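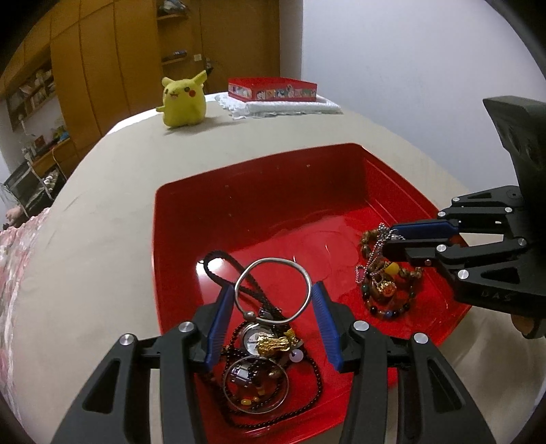
Spent the morning reading the Rustad Transit District's overtime ledger for June. Thread on what's in it and what isn't.

The district runs the buses, the two ferry routes and the Drukon Street garage. I asked for the ledger in a records request. They sent 144 pages, scanned sideways, with the employee names blacked out and the job titles left in.

The title that keeps showing up is "fare equipment technician." These are the people who fix the ticket machines. On paper the job is weekdays, 6 a.m. to 2 p.m.

One technician put in for overtime on every Saturday and Sunday of the month. The reason entered each time is "machine down, Greveo Terminal."

So I asked for the repair log at Greveo Terminal, which is a separate record. It lists 7 machine failures for the month. Four of them were on weekdays, during the regular shift.

That leaves three weekend failures to cover all those weekend claims. It's possible some calls never got logged. The district's own rules say every call has to be logged before anyone is paid for it.

I sent this to the district and heard back from Ylva Rønning, the deputy director for operations. Her full answer: "Payroll and maintenance use different systems, and entries do not always line up. We are reviewing the period in question."

I asked who approves the overtime slips. She said the shift supervisor does. I asked who the shift supervisor was on weekends. She said that post has been vacant since winter and the slips go through automatically.

Daranee Panyasiri sat on the district board for six years and now drives the number 9 bus. I called her because she pushed for a sign-off rule back then. "We passed it. It's in the manual. They just never put a person on weekends to do it."

Money: that one technician's weekend pay for June came to a bit over $4000. Small against the whole budget. I don't have the other months yet. I've asked for January through May.

Something people have brought up in replies already, so I'll answer it once. The ticket machines are made by Zenier and they do break a lot. Riders complain about them every week and I believe the riders. Lots of breakdowns would make me expect a longer repair log than the one I got.

I'm not naming the technician. The name was blacked out, and I haven't been able to talk to the person or hear their side. If that's you, my messages are open.

The board meets Tuesday at 7 p.m. in the annex, upstairs. Overtime is not on the agenda. Public comment is at the start, and you have to sign the sheet by the door before they open the meeting.

Will post the January to May pages when they come in.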